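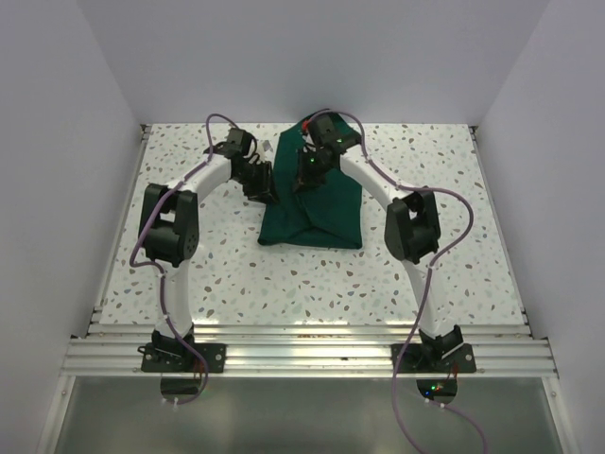 The Noiphan two-arm bench with a green cloth on the table.

Noiphan Bench Gallery

Zurusetti rents and sells the Noiphan, a two-arm bench for handling cloth and other soft goods. This page goes with the price sheet. The pictures show the bench at work on a plain piece of cloth, and the notes cover what customers ask for most when they call.

The bench is sold as one unit. Arms, rails, table, side walls and electronics are put together in our shop and tested before they ship. You supply a level floor, a regular wall outlet and a person who can spend a day learning it.

The arms

Both arms bolt to the aluminum rails along the front of the table and reach in over the work from there. They are the same arm with the same black gripper on the end. Either one can be taken off the rail with a hex key and sent in for service while the other keeps running, although cloth jobs will have to wait, as most of them take two hands.

The grippers can work close together over one piece of fabric. That matters for picking up a crease or pulling a corner flat. The software keeps the arms from hitting each other, and the minimum gap can be set by the customer. We ship it on the cautious side. Iolanda Sampaio in our support group suggests leaving it alone for the first month.

Cables

The purple cables run along the outside of each arm with slack left at the elbow and wrist. Some customers have asked for them to be routed inside. We looked at it and decided against it for this model. An outside cable can be swapped in a few minutes by someone who has never done it before. If you add your own sensors, use the same path and leave the same slack. Cables pulled tight at the elbow are the most common repair we see.

Walls and table

The gray walls go around the back and both sides. The front stays open for loading. The speckled top is our standard one and wipes clean with a damp rag. A plain matte top can be ordered for $129 and fits the same edge profiles.
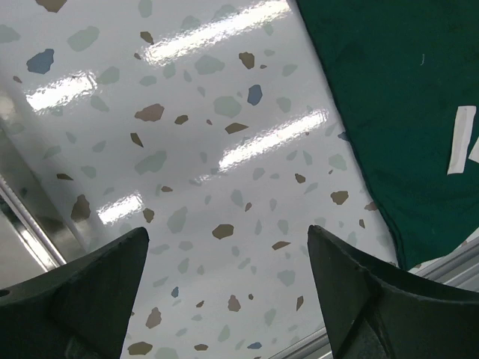

From the wrist camera, gripper open, cloth at upper right.

The wrist camera is included in the price, one per arm, and it is the part of the kit that got the most attention before the September update. Eilif Fagerlund rewrote the edge finder so that it looks for the hem of the fabric first and works inward. It used to look for any change in brightness, which was a problem under shop lighting. On the glossy top, ceiling lights show up as long bright bands, and the old version would sometimes take one for the edge of a towel. The new version handles these much better. If you run under strong overhead lights all day, we still recommend the matte top.

The camera sees both fingertips at all times, so an operator watching the screen can tell whether the gripper is open and what is near it. The picture can be saved with each job or turned off.

What it does well

Cotton, fleece, felt and most medium-weight knits. Towels and napkins are easy. T-shirts are fine once the bench has been shown your sizes.

What it does less well

Very thin silk and anything slippery. Two layers stuck together by static will often be picked up as one. Heavy canvas is hard on the fingertips and wears out the pads early. Long pieces that hang over the front rails need a side table, sold separately under the name Suvton.

Price and terms

Rental is $1,229 a month with a minimum of five months. Training for one operator is included. Extra operators can use the Skilteo online course, which comes with the bench, or come to us for a day. Delivery takes six weeks from a signed order – longer if you want the matte top, as those are cut in batches.

Fingertip pads are a wear item and are not covered. Everything else on the arms is covered for the length of the rental, including cables.

From customers

"We run napkins on it from 7 a.m. to 3 p.m. and restack by hand twice a shift. Setup took longer than we planned. Since then it has been steady." – Vandana Tiwari, linen service

"Good on fleece, slow on jersey. Support answers the phone." – Cormac Keogh, small-run sewing shop

Visits

The bench can be seen running at our shop by appointment. Bring your own fabric, enough for an hour of trials, and wash it first if it will be washed in normal use. New cloth often has a finish on it that changes how it slides. Spyros Matić books the visits and will send you the parking directions.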